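Notebook, Pandale bench, 1 October 2022

Ran the second half of the relabelling test on the toy kitchen table. The question is the same as in April: does the policy do better if we cut the demonstrations by contact event, or by fixed windows of 30 steps? Marras handled the cutting, Bimside the training. Both sets come from the same 254 episodes. 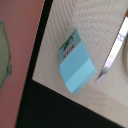
Notes by the arm operator, Ikdale manipulation group

Wrist view is soft at close range, and print on the small cartons blurs. I left the focus alone so that today's runs stay comparable with the April ones. The fine pattern of the mat also gives faint banding in the wrist picture. Not sure yet if it matters. Try a plain mat later, as a separate test.

Contact cuts came out ahead on the sausages and the bread. With fixed windows the arm tends to stall just above the object, then close late. I think the windows often end in the middle of an approach, so the model sees a lot of hovering with no grasp after it. 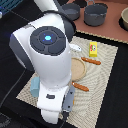
The stall is worse near the plate. Moving the start pose 2 cm higher helped a little with both sets, so that's now in the config for everything. Old config kept under the April name.

Cutlery is still poor whichever way we cut. The fingers come down square and push the handle along the mat. Needs more demos with the wrist turned, I'd say, before blaming the labels.

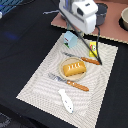 Does the contact set need longer training?
It gets the same 900 epochs as the window set, and the loss was flat well before the end, so I would leave it.

To do: rerun the window set with overlap. Check the contact threshold on the fish, cuts look early there.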